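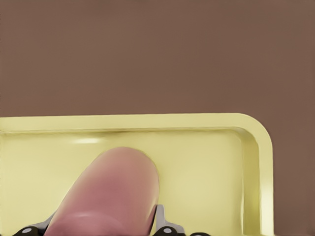

Stimach adopts house rules for testing robot grippers in simulation

Stimach has put out a set of rules for how its teams test pick-and-place programs in simulation before anything runs on a real arm. The rules took effect in May and cover every gripper job at the company's Endale and Rodero sites.

The document is 12 pages long and has 34 numbered rules. Most deal with record keeping. Every simulated run must be saved with the version of the gripper model, the object's weight and the friction values used. Runs with missing values can't be counted toward a pass.

Grasp position gets a section of its own. Teams must log how high on the object the fingers close, and a program that passes with a low grip has to be tested again with a higher one. Trays and bins must be modeled with their real wall height, so that a finger that would hit the side shows up as a collision.

"We had programs that passed on one engineer's computer and failed on another's," said Siiri Hirvonen, who led the writing. "The objects were the same. The friction settings were different and neither person had written them down."

Hirvonen's group went back over 241 older test reports before writing the rules – many listed a result and little else.

A program now needs sign-off from 2 people, and one of them must come from outside the team that wrote it. Amr Benjelloun, who manages the Rodero site, said the outside review adds a day to most jobs. He expects that to drop once teams get used to the form.

The rules don't replace testing on the real machine. A first run at reduced speed is still required, with a person at the stop button.

Aaltonen, which supplies parts trays to both sites, has agreed to send updated 3D models whenever a tray changes.

Shares: 34 | Comments: 3

Vilho Partanen
Good to see friction values in there. Is camera placement covered too?

Anselmo Robles
A day per job is a lot for a small shop. We would need a shorter form.

Fongchan Sitthichai
Would like to read the section on tray walls. Is the full text public?

Contact us | Copyright, all rights reserved | Back to top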